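Looking after one cell: notes for the April talk

Opening (say hello, check the clicker works)

Hi everyone, I'm Ildikó Pálfi, and I look after the plug cell at Mavum. Just the one cell! I get asked how many machines I'm in charge of and people look a bit let down, but one has been plenty. I've got 28 slides and they want me off at half past, so shout if I drift.

Quick show of hands: who has a gripper they clean on a schedule? And who cleans it when it starts dropping things? (Wait for the laugh. I was in the second lot for a long time.)

What the cell does

It picks up power strips and adapters and puts plugs into sockets, on a table, with everything lying at whatever angle it happens to lie. We call the job list Vovalura, don't ask me why, it was called that when I got here. The parts are shiny, the cables go everywhere, and the pins have to line up with something quite small.

Lining up pins

Slide 6. Leave it up for a bit.
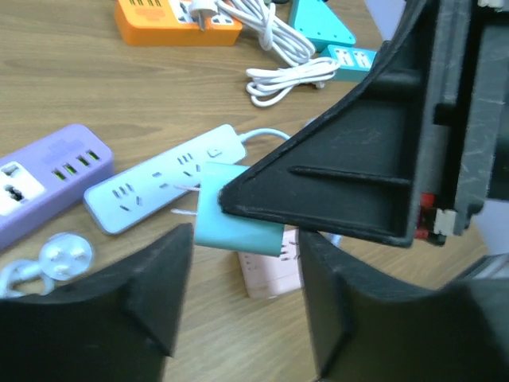
Slide 6: mint adapter in the jaws, prongs facing the pale blue strip.

Point at the two prongs, then at the sockets. This is the bit where I want people to think about angle. If the adapter has slipped even slightly in the jaws, the arm can be exactly where it was told to be and you'll still miss the holes. I spent a whole afternoon recalibrating the arm once when I should have been looking at the finger faces.

Then point at the upper jaw, at the scuffs along the edges. Scuffs there don't bother me much. What I do care about is the gripping face, and I check that with a fingernail, power off, arm parked. If my nail catches, the finger comes off and goes in the tray for a proper look.

My morning routine

Start with the fingers. Lint-free cloth, a bit of alcohol, let them dry. Then open and close the gripper with nothing in it and listen. A healthy one sounds the same every time, and you do get to know it, a bit like a car.

After that I tug the connectors, gently. Cables at the wrist bend all day long and a clip can look fine and be half out. (Tell the Symonenko story if there's time: lost signal, two days of blaming software, one loose clip.)

Finger bolts get checked with the torque driver every 30 shifts. We used to do it every 35 and I moved it forward after a finger worked itself crooked on me. The log sheet for it is form 2223 and yes, it is still on paper.

Gripping a cube

Slide 14. I like this one, it's got the koi on it.

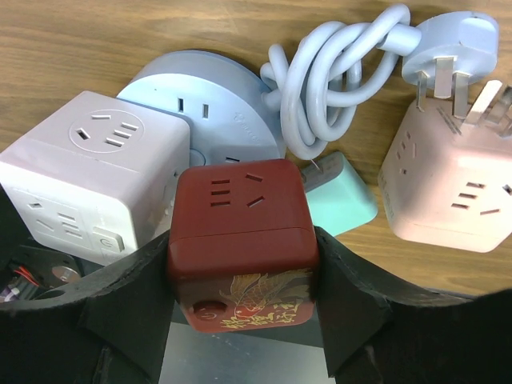
Setting the grip

Cubes are a nice test because both fingers should meet flat sides together. If one touches first, the cube gets shoved over before it's held, and then your pick position is wrong for everything that follows. I creep the fingers in at the slowest speed and watch for that little nudge.

Glossy plastic wants clean fingers far more than it wants extra force. I know the temptation, it slips so you turn it up, and then you turn it up again. Wipe first, try again, and only then touch the setting. Write the old number down before you change it, please, I beg you.

Spares and swaps

We keep two full sets of fingers in an Illesell box next to the controller, left and right bagged separately. After a swap I run the empty open and close again, then a slow pick on a cube, then an adapter. If the adapter goes in cleanly three times in a row I hand the cell back.

Questions

If someone asks about cable tangles: we teach the approach from the clear side and leave the loops alone. If someone asks about cost, send them to me at the coffee break, I've got the spreadsheet on my laptop.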